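The night shift at Pilurden used to have a sound to it. I worked there for nine years, packing kitchenware into cartons for shops, and by 11 at night there were four of us at a bench talking about rent and kids and whose car was making what noise. Now there is one person at the bench and two arms, and the person mostly watches.

I want to be fair about this. Nobody was laid off. The company put that in writing in February, before the first arm was bolted down, and it kept its word. Of the 60 people on the packing floor, most were moved to receiving or to the new sorting line. My wrists feel better than they have in years. The pay is the same.

What changed is who gets to say how the job is done. The arms came from a firm called Skomovance, and the software that runs them is called Toom. Before a new product goes on the line, the work gets tried out on a computer first. Somebody builds a table and a robot on a screen, puts things on the table, and runs the pick over and over until the numbers look right. Then it comes to us, finished.

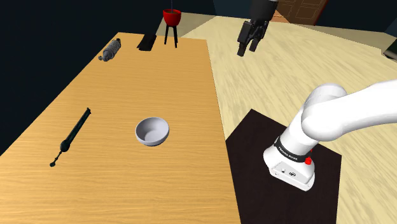

My argument is that packers should be let in at the screen stage. I sat in on one of those sessions, after asking for two months, and learned more in an afternoon than in all the training slides. The first thing I noticed was how much space there was. A small white bowl sat near the middle of the table with bare wood on every side of it. Bowls do not come to us like that. They come nested, with paper between them, and the top one is often stuck to the next. Any packer would have brought that up in the first minute.

Keegan Turcotte, who ran the session, was decent about it. He wrote down what I said and asked good questions. But he told me there was no place in the process for it. The floor gives feedback after rollout, on a form. When item 2401 went live, a nesting bowl, we filled in that form for three weeks. The arm stopped 171 times in the first one. Each stop meant a person walking over, clearing the tray, pressing reset and walking back. That walking is now a job, and it is a worse job than packing was.

Managers I have talked to say the software learns and the stops go down. They do go down. By the end of the month we had roughly a third as many. Still, the people doing the clearing carried that month, and their rate sheet did not have a line for it. One woman on my shift was marked slow.

Furkitz, across the highway, did it another way. A friend of mine moved there last year. They pay two packers for 20 hours a month to sit with the engineers, try out the layouts and say what is wrong with them. She says it is dull work some days - a lot of waiting for things to load. But she knows what is coming to her line before it arrives, and when it stops she usually knows why.

I do not miss lifting cartons. I would take the arm over my old wrists any night. But a packer with nine years on the bench knows things about bowls, and right now the only place to put that knowledge is a box on a form, after the fact. Pilurden could copy the Furkitz setup next quarter if it wanted to. I have asked twice and will ask again at the spring meeting.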